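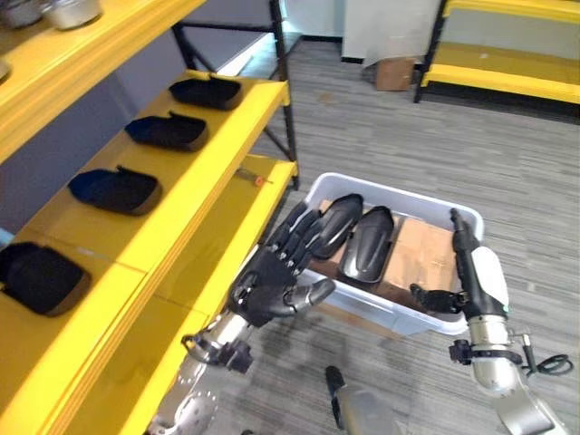
**분류: 일기 > 정리 > 노란 선반**

화요일. 드디어 노란 선반을 정리하는 날이었다! 지난달부터 벼르고 벼르던 일이라 아침에 눈을 뜨자마자 기분이 좋았다. 출근길에 펠로우(Pellow)에서 깨빵을 사고, 커피는 일부러 큰 걸로 골랐다. 말라티 쿠루프가 먼저 와서 불을 다 켜 놓았는데, 불 켜진 방에서 보는 노란색은 정말이지 언제 봐도 시원하다. 처음 들여올 때 회색이 낫다는 사람들이 있었고 나도 속으로는 반쯤 그쪽이었는데, 지금은 그때 말라티가 우겨 준 게 고맙다. 회색 카펫 위에 회색 선반이었으면 이 방은 얼마나 졸렸을까.

우리 계획은 간단했다. 묵직한 은색 원통은 맨 위, 까만 신발짝은 가운데, 그 아래는 되도록 비워 두기. 신발짝이라고는 하는데 수마티 안나말라이는 꼭 '패드'라고 부르고, 말라티는 그날그날 다르게 부른다. 오늘도 라벨에 뭐라고 쓸지를 두고 한참 이야기하다가 결국 "발"이라고만 적기로 했다. 한 글자라 크게 쓸 수 있어서 마음에 든다.

가운데 칸에 까만 것들을 한 줄로 놓는 게 오늘 제일 재미있었다. 노란 판 위에 까만색이 올라가면 줄이 조금만 비뚤어져도 바로 눈에 띈다. 뒤쪽에 작게 올라온 탭이 있어서 그걸 기준으로 맞추면 되겠다 싶었는데, 막상 해 보니 탭보다 가장자리를 보고 맞추는 편이 빨랐다. 몇 번을 다시 놓았는지 모르겠다. 한 발 물러나서 보고, 다시 가서 손가락 하나만큼 밀고, 또 물러나고. 말라티가 옆에서 "이제 그만 만져" 하는데도 손이 자꾸 갔다(결국 본인도 하나를 슬쩍 돌려놓더라!).

끝이 주황색인 가느다란 공구는 아래 칸 안쪽에 있었다. 저 자리에 두면 꼭 잊어버리는데, 나는 이상하게 그 주황색이 노란 판 위에 누워 있는 게 예쁘다. 공구통으로 보내기로 해 놓고 아직 안 보냈다. 내일의 나에게 맡긴다.

하얀 플라스틱 통도 오늘의 공신이다. 갈 곳이 안 정해진 물건은 일단 통으로, 정해지면 선반으로. 예전에는 '일단'의 자리가 책상이었고 책상은 늘 산더미였다. 통에는 바닥이 있고 벽이 있으니까 넘치기 전에 사람이 알아서 손을 대게 된다. 수마티가 집 옷장에도 같은 방식을 쓴다고 해서, 퇴근하고 나도 해 볼까 하다가 일기부터 쓰고 있다.

점심 전에 맨 위 칸으로 넘어갔다. 은색 원통은 옆면에 골이 져 있고 밑동에는 작은 나사 같은 것들이 둘러 있어서 가만히 보고 있으면 꽤 멋있다. 다닥다닥 붙여 놓으면 넣고 뺄 때 서로 부딪칠 것 같아 중간에 틈을 좀 두자고 했더니, 수마티는 어차피 다른 게 또 올라올 텐데 한쪽으로 밀자고 했다. 둘 다 해 봤다. 나는 틈이 있는 쪽에 한 표. 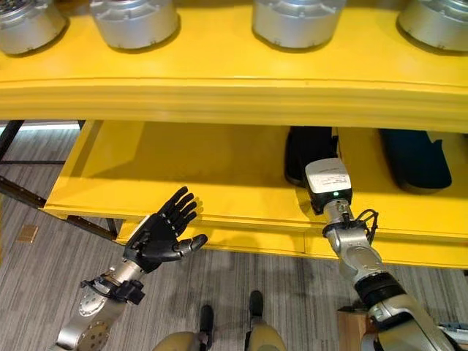

무거운 걸 왜 하필 맨 위에 올렸을까?

우리 선반은 맨 위 칸이 허리를 굽히지 않고 들 수 있는 높이라서 그렇다. 바닥 가까운 칸에 두면 들 때마다 허리가 먼저 알아챈다. 키가 큰 선반이었다면 당연히 반대로 했을 것이다.

점심은 20분 만에 먹었다. 배가 고파서 그런 게 아니고 빨리 돌아가고 싶어서! 정리라는 게 중간에 끊기면 맥이 풀리는데, 오늘은 밥을 먹으면서도 셋이 계속 선반 이야기만 했다. 말라티는 도시락 뚜껑에 젓가락으로 칸을 그려 가며 설명했고, 수마티는 거기다 방울토마토를 원통이라며 올려놓았다. 옆자리 사람들은 우리가 무슨 대단한 공사라도 하는 줄 알았을 거다.

오후에는 카펫부터 봤다. 선반 밑은 늘 뭔가가 모이는 곳이라 몇 달 치 먼지를 각오하고 엎드렸는데 생각보다 멀쩡했다. 카펫 타일에 가로로 잔무늬가 있어서 티가 잘 안 나는 탓도 있겠지. 엎드린 김에 다리도 하나씩 흔들어 봤다. 덜컹거리는 곳은 없었다. 벽 쪽으로 하얗게 켜진 빛줄기가 선반 다리 사이로 들어오는데, 바닥에 엎드려서 보면 꼭 해 질 녘 부두 같다. 이런 건 엎드린 사람만 안다. 수마티에게도 엎드려 보라고 했다가 거절당했다.

라벨은 에르카(Erka) 테이프로 뽑았다. 글씨 크기를 2단계로 하면 너무 크고 하나 줄이면 안 보여서 결국 큰 쪽으로 갔다. 앞턱이 둥글어서 붙이기 까다로울 줄 알았는데 모서리부터 천천히 눌러 가니 얌전히 붙었다. 다만 "발" 라벨은 첫 장을 거꾸로 붙였다. 내가 그랬다. 떼어서 수첩에 붙여 두었으니 이 페이지 맞은편에서 볼 수 있다.

그러고는 가운데 칸으로 다시 돌아갔다. 아침에 맞춘 줄이 영 성에 안 차서. 하나씩 들어서 바닥 쪽을 살피고, 닦고, 다시 놓는 순서를 정했다. 왼쪽부터 시작해서 오른쪽으로. 앞코는 안쪽, 뒤꿈치 쪽은 사람 쪽으로. 이렇게 두면 집을 때 손이 망설이지 않아서 좋다. 한 켤레씩 붙여 둘까도 했는데 간격을 고르게 하는 편이 훨씬 보기 좋았다. 노란 판에 그림자가 부드럽게 하나씩 지는 것까지 마음에 든다.
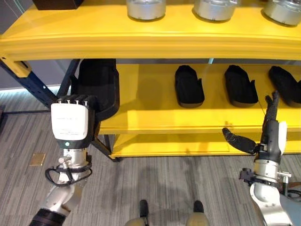 ## 오후 4시, 말라티의 새 제안

일이 거의 끝나 간다고 생각했을 때 말라티가 선반 방향을 바꿔 보자고 했다. 나는 순간 펄쩍 뛰었다. 방금 라벨을 붙였는데! 그런데 듣다 보니 또 솔깃했다. 지금은 문에서 들어오면 옆면이 먼저 보이는데, 조금만 틀면 노란 앞턱이 쭉 이어져 보일 거라는 이야기였다. 종이에 그려 보고, 줄자로 재 보고, 결론은 7월로 미루기. 7월에는 사스트리(Sastry)에서 주문한 작업대가 들어오니까 그때 한꺼번에 옮기면 된다. 벌써 기대된다.

대신 오늘은 손에 닿는 거리를 봤다. 선반 앞에 서서 팔을 뻗었을 때 가운데 칸 안쪽까지 편하게 가는지, 아래 칸에서는 머리를 부딪치지 않는지. 수마티가 나보다 팔이 길어서 수마티 기준으로 하면 나는 안쪽 물건에 까치발을 들어야 한다. 그래서 자주 쓰는 건 무조건 앞쪽으로. 아래 칸은 깊이 넣으면 그늘이 져서 까만 물건이 잘 안 보인다. 까만 건 가운데 칸에만 두기로 수첩에 적고 밑줄을 두 번 그었다.

닦는 일은 마지막까지 남겨 두었다. 나는 닦기를 제일 좋아하는 사람이라 맛있는 반찬 남기듯이 아껴 둔다. 노란 판은 약간 반들거려서 마른 천으로 한 번 밀기만 해도 표가 난다. 남색에 가까운 기둥에는 볼트 구멍이 있어서 면봉을 썼고, 모서리 브래킷 쪽은 붓이 제일 잘 들었다. 작은 붓은 고딘(Godine) 것인데 원래 그림 그리려고 산 것이 어쩌다 청소용이 됐다. 그림은 안 그려도 붓은 매일 쓰니 본전은 뽑은 셈이다.

닦다 보면 가까이서 보게 되고, 가까이서 보면 평소에 지나치던 것들이 보인다. 무광 검정에 붙은 희끗한 점들, 긁힌 자국, 구석에서 반짝하는 작은 나사 머리, 촘촘하게 엇갈린 미끄럼 방지 무늬. 나는 이런 걸 보면 시간 가는 줄을 모른다. 말라티가 "너 지금 5분째 같은 데 보고 있어"라고 해서 정신을 차렸다.

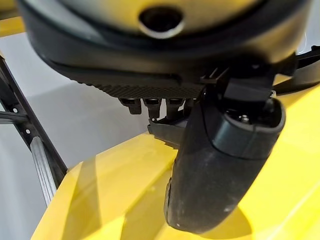 까만 표면의 먼지는 무엇으로 닦는 게 제일 나을까?

마른 극세사 천으로 먼저 가볍게 쓸고, 무늬 틈은 부드러운 붓으로 턴다. 물걸레부터 대면 먼지가 뭉쳐서 허연 줄이 남는다.

저 순서를 오늘에야 제대로 익혔다. 그동안 나는 늘 물티슈부터 꺼내는 사람이었고, 허연 줄을 보면서 왜 안 닦이나 투덜거렸다. 수마티가 천을 네모로 접어서 면을 바꿔 가며 쓰는 걸 보고 따라 했더니 훨씬 빨랐다. 접는 법까지 배워 왔다. 집에 있는 까만 스피커에도 당장 써먹어야지.

마무리하면서 셋이 멀찍이 서서 선반을 봤다. 말라티는 라벨이 1밀리쯤 기울었다고 했고 나는 절대 아니라고 했다. 수평계까지 가져올 기세여서 서로 웃다가 그냥 두었다. 내일 아침에 다시 보고 정말 기울었으면 깨빵은 내가 사기로 했다.

잊기 전에 적어 둔다.

- 주황색 끝 공구, 공구통으로 보내기
- 하얀 통은 금요일이 아니라 매일 저녁에 한 번씩 들여다보기
- 라벨 테이프 2개 더 주문
- 사스트리에 작업대 다리 높이 다시 물어보기
- 아래 칸 이름 정하기 (후보: "빈칸", 말라티는 "나중")

팔이 꽤 뻐근한데 기분은 최고다. 자려고 누웠는데도 그 노란색이 자꾸 떠오른다. 내일은 좀 일찍 가서 불부터 켜고 말라티가 오기 전에 라벨을 한번 봐야겠다.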